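FOR IMMEDIATE RELEASE

Cliren Opens Its Color and Flooring Library to Amstead Homeowners, Free of Charge

AMSTEAD, Wednesday, January 3, 2024 – Cliren, the family-run decorating store that has been helping people in Amstead pick out paint since before many of its current customers were born, is starting the new year by opening the doors of its brand-new Color and Flooring Library, and everybody is invited to come in, sit down and stay as long as they like.

The library takes up the whole back half of the store on Prater Street, in the long room where the wallpaper books used to be kept. Visitors will find large painted boards they can carry to the window, flooring samples they can put on the ground and stand on (shoes off, please, the pale ones scuff), and a good wide table where it is perfectly fine to spread out your own curtains, cushions, rug corners and whatever else you have brought from home. Any resident with a library card from the store, which costs nothing and takes a minute to fill out at the front counter, can borrow up to 9 samples at a time and keep them for two weeks.

"People have been asking us for this for years, in one way or another," said Shu-fen Mak, owner of Cliren. "They come in with a little paper chip the size of a postage stamp and they say, Shu-fen, is this going to look good in my hallway? And I have to tell them that I don't know, and they don't know either, and the only way to find out is to put a big piece of it in the hallway and walk past it for a few days. So now they can do that, and I'm so happy about it I could hardly sleep over the holidays."

The idea took shape last winter, when Mak and store designer Brenda Rudd were helping a couple on the north side of town who had painted the same dining room three times. The couple loved the color in the store and loved it on the chip, and then could not live with it once it was up on all the walls with the evening light coming in. Rudd made them a set of boards out of leftover panels, painted in two coats with the real paint, and sent them home with instructions to move the boards from wall to wall. They settled on a soft gray-green by the end of the week, and they sent a very nice card.

After that, Rudd kept making boards. She made them in the evenings, she made them on slow mornings, and she made them during one memorable snow day when the store had no customers at all. By fall there were 200 of them leaning against every upright surface in the stockroom, and it was plain that they needed a proper home.

"I got a bit carried away," said Rudd. "I started with the blues, and blue is a color you can get lost in. You think you want blue, and then you find out there are the gray ones and the green ones and the ones that go purple on you at suppertime. I have a soft spot for the quiet, medium ones. They are good company in a room. They let the furniture do some of the talking."
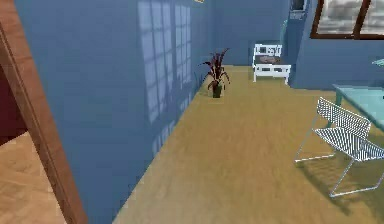 4 min read

Muted blues are also the theme of the library's first display, which runs through the end of January and is called "From One Room to the Next." It looks at a question that comes up at the Cliren counter nearly every day, namely what to do at the doorway, where one color stops and another one begins. A blue wall in the main room may have a deep maroon just on the other side of a brown door jamb, and a pale parquet may start right where the other floor leaves off. Some people adore that kind of change and some people find it makes them jumpy, and the display has been set up so that visitors can try pairs of colors and floors side by side and discover which kind of person they are.

Mak is firmly in the first group. "I grew up in a house where every room was a different color, and I mean every room, and the pantry too," she said. "My mother thought you should know where you were in the house with your eyes half shut. I still think she had a point. But you do want something that holds it all together, and very often that something is the wood. If your door frames and your trim are the same warm brown all the way through, you can get away with a great deal on the walls."

The flooring side of the library was put together with help from Assunção, the flooring workshop across the river that has been laying and mending floors in Amstead's older houses for many years and has become a good neighbor to the store. Assunção has supplied sample squares in straight, brick and herringbone patterns, in light, medium and dark finishes, along with a set of thresholds and transition strips that customers can fit together on the table like a puzzle. The workshop has also lent a section of reclaimed floor from the old Amstead post office, which isn't for sale and can't be borrowed, but which people are very welcome to admire and run their hands over.

There is a reading corner, too, because Rudd felt strongly that there ought to be one. It has two armchairs, a lamp with three kinds of bulb so that colors can be looked at under each, and a shelf of decorating books and magazines going back several decades. Some of the older ones are a real treat. Customers are asked to return the magazines to the shelf in any order they like, as there has never been an order.

Cliren would like to make it clear that there is no obligation to buy anything. The boards can be borrowed by renters, by people who are only daydreaming, by students, and by folks who bought their paint somewhere else and would like a second opinion. The store does ask that boards come back clean and dry, that nobody drives nails through them (removable hooks are available at the counter, and they are free as well), and that anyone who drops one in a puddle just say so, since Rudd can make another.

To go along with the opening, the store is offering a few things through the month of January:

Open table mornings. Every Saturday, Brenda Rudd will be at the big table from opening until lunchtime to look at photos, fabrics and floor plans, or just to talk things over. No appointment is needed. Coffee will be on, and there will probably be something baked.

Doorway workshop. A relaxed evening class on choosing colors for rooms that open into each other, with plenty of time for questions. Bring a picture of your own trickiest doorway. Seats are limited by the number of chairs, so please call ahead.

Floor talk with Assunção. A hands-on session on caring for wood floors, with advice on scratches, squeaks, sunny spots and the best way to tell whether an old floor can be saved. Suitable for beginners, and for people who have been meaning to do something about that board by the stairs.

Sample pots. Borrowers who have made up their minds can take home one sample pot in their chosen color at no charge when they return their boards.

The library has been a team effort from start to finish. The shelving was built in the store after hours, the labels were written out by hand, and the painted numbers on the backs of the boards were done with a stencil set that Mak has owned since 2000, the year she took over the business from her aunt. Her aunt, who still drops by most weeks to see how things are going, has already borrowed four boards for her sewing room and has asked for a yellow that isn't in the collection yet. It will be by spring.

Further additions are planned as the year goes along. Rudd would like to add ceiling colors, which she feels are badly neglected, and a small group of exterior boards that have been left out in the weather so people can see how the paint holds up on a house that faces the road. Assunção has promised more samples in darker woods. Mak, for her part, has her eye on some kitchen tile, and is looking into where on earth to put it.

"Decorating can make people nervous," said Mak. "They think there's a right answer and that somebody is going to come over and mark it wrong. I hope they'll come in here and relax a little. Pull out the drawers. Put the strange one next to the sensible one. If you take home a color and you don't like it, you bring it back and you've lost nothing except a bit of time walking around your own house, and that's a pleasant way to spend an afternoon."

The Color and Flooring Library is open during all regular store hours. The entrance is through the front of the store, and there is also a level door from the parking lot for anyone who would find that easier. Children are welcome and may use the crayon box. Well-mannered dogs may come as far as the armchairs.

About Cliren

Cliren is an independent paint and decorating store on Prater Street in Amstead. It sells interior and exterior paint, wallpaper, brushes and tools, and offers color advice in the store and in customers' homes.

Press contact

Brenda Rudd, Cliren, Prater Street, Amstead. Reporters and photographers are welcome to visit the library at any time during store hours, and interviews with Shu-fen Mak can be arranged by asking at the counter.

###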